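Home Guides Laundry Bedding Help

Skistley Home Help: folding on the bed – FAQ
Last updated: April

Can a bed be used as a folding surface?
Yes, if it is firm. A flat woven mat over the mattress gives a better surface than a soft cover. Push quilts back against the wall first and keep other garments to one side.

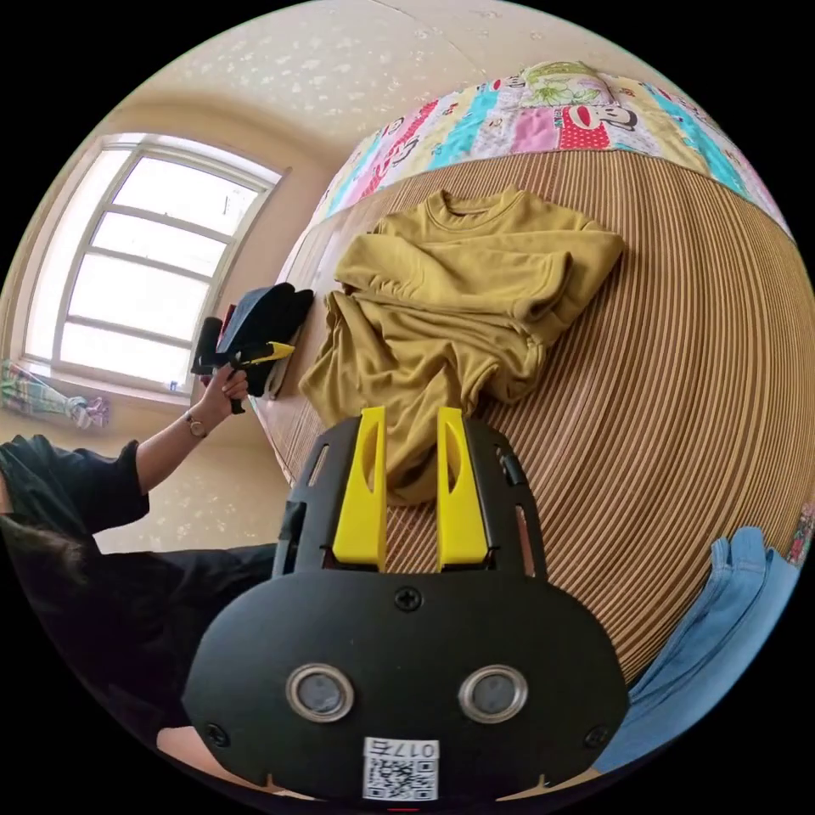 How should a sweatshirt be laid out?
Front down, neckline away from you. Smooth the body from the centre outwards, then fold each sleeve across the back. Bring the hem up last.

Does a ribbed mat mark knitwear?
Not in normal use. Fine ribs do hold the fabric slightly, so lift a garment to move it – dragging stretches the hem.
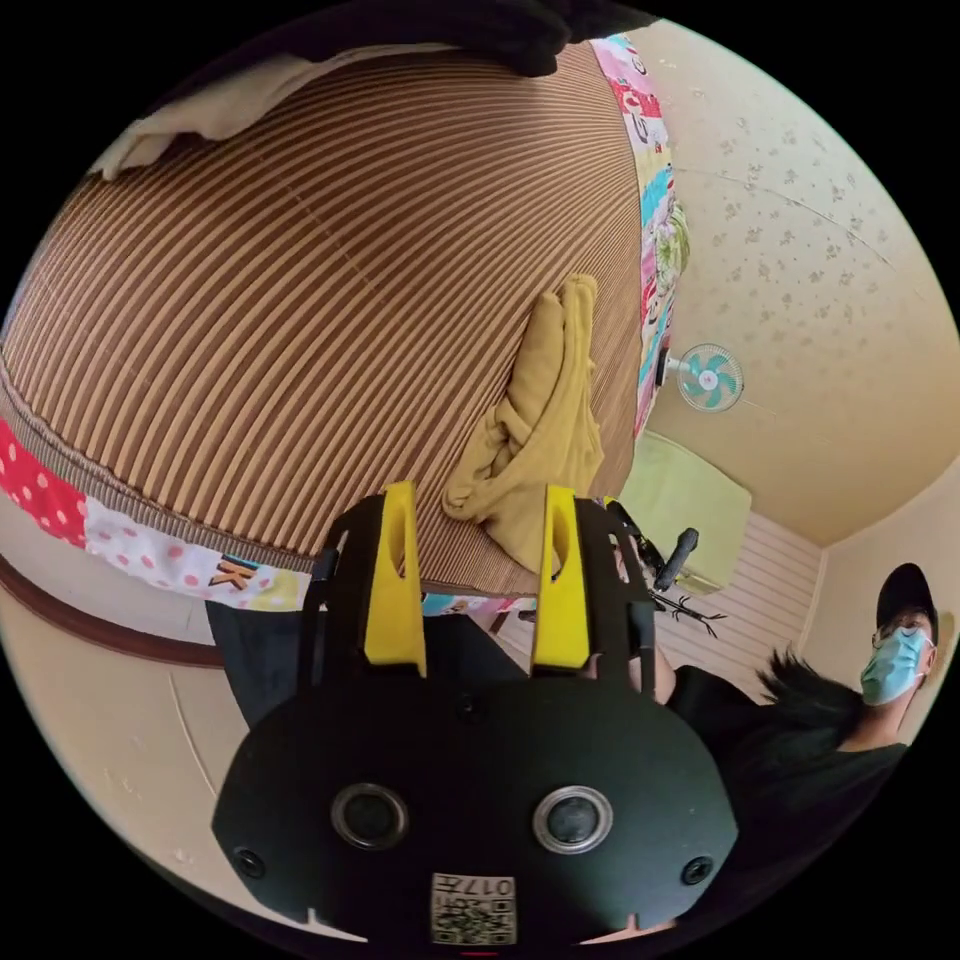
How often should the mat be cleaned?
Brush it along the ribs every 25 washes and air it for a day. Check the label before wetting it.

Should a sweater be hung or folded?
Folded. Hanging pulls the shoulders out of shape, and a heavy knit drops at the cuffs. If it slips over the edge of the bed, pick it up by the body and start again.
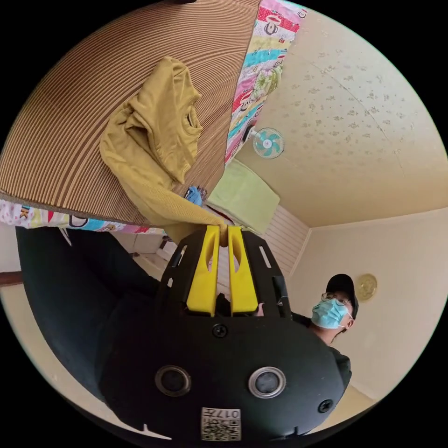

Laaksonen writes that folding in thirds leaves a crease across the chest, and prefers a single fold at the waist. Either method is suitable for a shelf 35 cm deep.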